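Lakico Home Pages
Keeping a work table in good order

A table that is used for sewing, gluing and small repairs needs a cover. I have tried many kinds, and these are the habits which I keep.

Measure the table before you buy. The cover should hang over a little on every side, because a new cloth can shrink at the first wash.

Unroll a new mat in the evening and leave it with the wrong side up. Put heavy books on the corners. In the morning most of the curl is gone.

Candle wax must be hard before you touch it. Lay a bag of ice on it for 5 minutes, then lift it with an old plastic card. Please do not use a knife.

For glue, I use warm water and a drop of washing-up liquid. Press with the wet cloth and wait. If you rub strongly, the glue goes deeper into the fibres.

Tea stains are easier when they are fresh. Dab with cold water first, and later with a spoon of white vinegar in a cup of water. Try it on a hidden corner before.

Shake the crumbs and threads outdoors, and roll the cover for storing. A folded one keeps the lines for months. 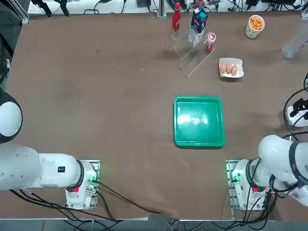 Page 238

Small wrinkles in a brown table mat do no harm for rough work. For cutting paper or fabric, smooth them with your hands from the middle to the edges.

Contact Lakico | © Lakico Home Pages | Back to top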